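Rorwood Strip Board Holders: Frequently Asked Questions

What is a strip board holder?

It is a flat panel with raised brackets and blocks on it. A long, narrow circuit board sits in a slot on the panel while it is being fitted, checked or moved to the next stage. Rorwood supplies the panels ready made, or we can make one to suit your board.

Which boards will fit?

The standard slot takes boards up to 40 cm long. Shorter boards can be used in the same slot with an end stop, which is sold separately. We need the length, width and thickness of the bare board, and the height of the tallest part soldered to it. If your board has a connector that sticks out at one end, please tell us which end.

Can I order a panel for more than one board size?

Yes. The Levitz panel has 2 slots, and they can be cut to different widths. If you need more than that, it is usually cheaper to buy separate panels and swap them over.

How is the panel fixed to my bench or frame?

Most customers bolt it to aluminium extrusion. The fixing holes are slotted, so the panel can be slid along a little before you tighten it. Put all the bolts in finger tight first, square the panel up, then tighten them a bit at a time. T-nuts are not included, as the groove size varies between makes of extrusion.

Can the panel be mounted at an angle?

It can. A slope towards the operator is common and makes the far end of the board easier to see. On a steep slope you will need the end stop, or the board may slide down the slot.
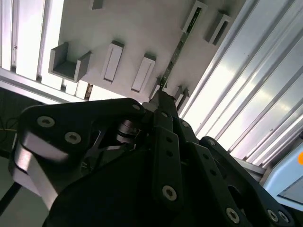
Check the fit again once the panel is in its final position. A board that sits well with the panel flat on a bench can bind if the panel has been pulled out of true by its bolts. Slacken them off, let the panel settle and try once more.

My board is tight in the slot. What should I do?

Do not force it. Look along the edges of the board for burrs left where it was snapped from its neighbour, and take them off with a fine file, away from the panel. If the board is clean and still tight, send us its measurements and we will open the slot up. There is no charge for this in the first 7 weeks after delivery.

How should I clean it?

Brush out the slots and brackets with a soft, dry brush, then wipe the panel with a damp cloth. Do not use acetone. Flux that has dried on can be lifted with isopropyl alcohol on a cotton bud.

Do you sell spare brackets?

Brackets, blocks and end stops are all stocked at Skolbridge. A spares pack is 76 pounds including postage. Single parts can be ordered by phone.

Will it work with my old Wumbei base?

Panels made for the Wumbei base have a different hole pattern. An adapter plate is available, and it raises the panel slightly, so check your clearance before ordering.

Can I return a made-to-order panel?

Only if it is faulty or does not match the drawing you approved. Standard panels can be returned unused in their packing.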